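3.2 Feeding conditions and power data

Riders in the Haddadin stage race take in food on the bike at irregular times, and the effect of this on late-stage sprint power has rarely been separated from the effect of course profile. The present section covers the food items, the power recordings and the way the final kilometers were cut from each file. 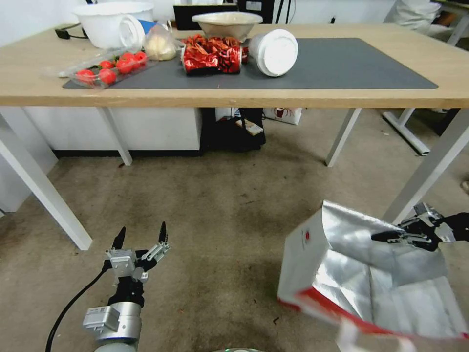
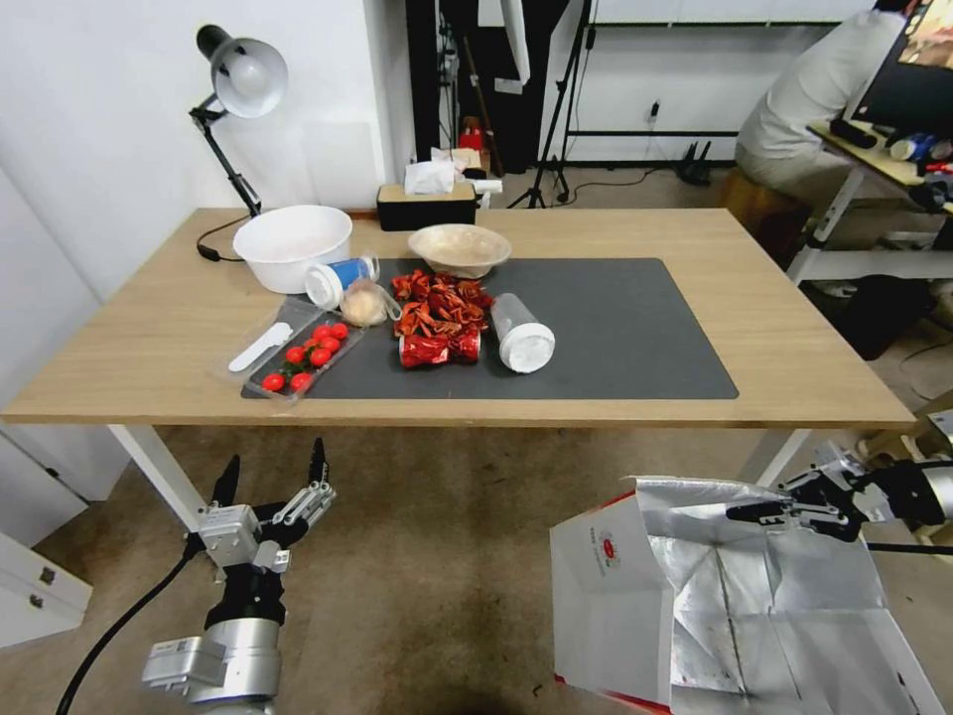 Figure 3. Food items and containers on a table with a dark gray mat, two views. Cherry tomatoes in clear plastic are visible in both.

3.3 Selection of stages

Stages were included if they ended in a bunch sprint and if the last 12 km contained no categorized climb. Time trials were left out. The stage from Primuscombe to Lurnano met both criteria but was neutralized in the final hour after a crash, and its files were used only to check the calibration of the power meters. The stage into Hallmont was kept in spite of a short cobbled section, as the cobbles ended well before the 12 km mark.

A total of 238 rider files were collected. Files were removed when the power signal dropped out for more than five seconds inside the analysis window, or when the rider finished outside the first group. This left 182 files. No rider contributed more than one file per stage. Lead-out riders and sprinters were coded separately on the basis of their position at the final kilometer banner, taken from the race footage and confirmed by the team staff.

3.4 Processing

Power was recorded at one sample per second. Each file was aligned to the official finish time, and the window was then divided into three parts: the approach, the lead-out and the sprint itself. The start of the sprint was set at the first sample of the final rise in power above twice the rider's mean for the approach. In a small number of files this rule gave two candidate points – usually when a rider had closed a gap before the last corner – and the later point was used.

Carbohydrate intake was taken from the feeding logs kept in the team cars and expressed in grams per hour for the two hours before the window. Intake reported without a time was assigned to the nearest feed zone. Wind data came from the finish-line station only, so the values for the approach should be read with care. Drafting position was not modeled.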